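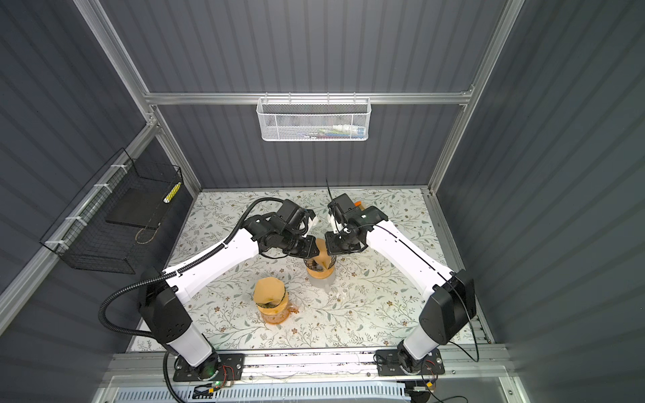
Glass pour-over set with orange-tinted dripper, paper filter at the dripper

Ticket: Pour-over set, filter collapsing and slow drain
Opened: 21 July 2021
Site: Dretenport, coffee corner
Status: Closed

Problem
Filter folds in on itself when water goes in. Grounds end up in the carafe. When it does hold, 600 ml takes 8 minutes to drain.

Checked
Dripper and carafe rinsed, no chips. Grinder was on the fine setting left over from the Cesow machine. Filters are the Lernutent tan cones, pack of 100, a size too big for this dripper.

Tried
1. Coarser grind, 2 steps up. Drain time better, filter still fell in.
2. Seam folded flat before opening the cone, then wetted against the glass. Held on both brews.
3. Smaller cones from Desjardins. Held without the extra fold.

Fix
Use the smaller cones. Old pack is in the drawer, fold the seam if you use them up. Please put the grinder back to coarse after using the other machine.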